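Bath & Beach > Towels > Oversized

The Clidilis Big Towel

We have sold towels for a good many years now, and the question we hear most, by a mile, is whether there's such a thing as a towel that is big enough to wrap up in after a swim and still dries before you need it again. The Clidilis is our answer to that, and we're rather proud of it. It took us longer to get right than we like to admit (the first batch of samples was so heavy that one of them pulled a hook out of the shop wall!), but the one we sell today is the towel most of us have at home, and the one we give to our sisters and our college-bound kids.

It's cotton terry on both sides, with loops on the short side of medium. Very long loops feel wonderful on the store shelf, and then they snag on a watch or a zipper and hold water until the middle of the next afternoon. Ours are a little shorter and a little closer together, so you get a towel that soaks up plenty and still folds down to something you can fit in a tote bag along with your lunch and a paperback.

Sizing

The Clidilis comes in two sizes. The regular is made for the bathroom and suits most people for everyday use. The long is the one to pick for the pool, the lake or the back seat of the car, and it's also the one our taller customers tell us they wish they'd bought the first time. If you're torn between them, go long. We have had plenty of people swap up and hardly anyone swap down.

Expect a little shrinkage in the first couple of washes, mostly in the length. We cut them generously with that in mind, so the measurements on the label are the ones you'll have after washing.
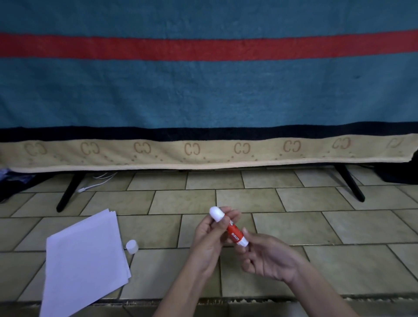 Washing and drying

Please do wash it once before you use it. New terry has a finish on it from the mill that makes it feel silky in the hand and also makes it push water around your back without picking much up, and one warm wash takes care of most of that. By the third wash it should be drinking up water the way it's supposed to. Use less detergent than you think you need, and skip the fabric softener altogether, as it coats the loops and you'll be right back where you started.

Darker colors can let go of a bit of dye early on, so keep them with other dark things for the first few loads. Sunscreen is the other thing to watch for. Some kinds leave a rusty mark once they meet hard water, and we've had good luck rubbing a drop of dish soap into the spot and leaving it for an hour before washing. Bleach makes those marks worse, so leave it in the cupboard.

If you dry on a line or a rack, give the towel a good hard shake first and another when you bring it in. It really does make a difference to how soft it feels. Spread it out in one layer if you have the room, and if you don't, turn it over halfway through. In the dryer, medium heat is plenty. And if you find a pulled loop, snip it level with small scissors. It won't run, I promise.

Which of our towels should I get?

The Clidilis is the big, soft, everyday one. If you want something thin that packs down for camping, have a look at the Pumer, a flat weave that dries very quickly and feels a bit like a tablecloth until you've washed it a few times (then it's lovely). The Ernero is our thickest, a proper winter towel, and it wants a heated rail or a lot of patience.

Prices and delivery

The regular size is $21 and the long is $29. Orders usually leave us within 2 working days, and you have 8 weeks to send a towel back if you don't get along with it, washed or unwashed. We'd only ask that you drop us a note saying what you didn't like, as that's how the hanging loop ended up on the long side, where it should have been all along.

New colors arrive in August. If you'd like a fabric swatch before then, write to Harsh Shukla at the shop and he'll put one in the mail for you.

Tags: cotton terry, extra long, pool and lake, gifts under $30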